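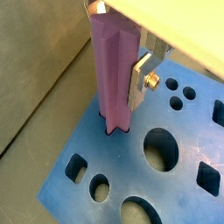

Week 5: What does a shape sorter teach?

Course handout, M. Girard

Toy catalogs say a shape sorter teaches shape names, logic and patience. I would like to see the evidence for any of it. A child can fill a board without knowing one word for a shape.

Take the cross. A purple prism with four arms meets a matching hole in a blue board. Matching by eye is the easy part. The piece also has to be turned until the arms line up, and a small error stops it at the rim. A cross looks the same after each quarter turn, so there are four right answers. A round peg needs no turning at all.

Color is a poor clue on a board that is blue all over. Some boards paint each hole to match its piece - then what are we testing?

For discussion
1. Is a piece halfway into its hole "solved"? Say where you would draw the line.
2. Small round holes set in a group of three: one task or three?
3. Find one claim on a toy box and write down what would prove it wrong.

Bring your notes to the October review.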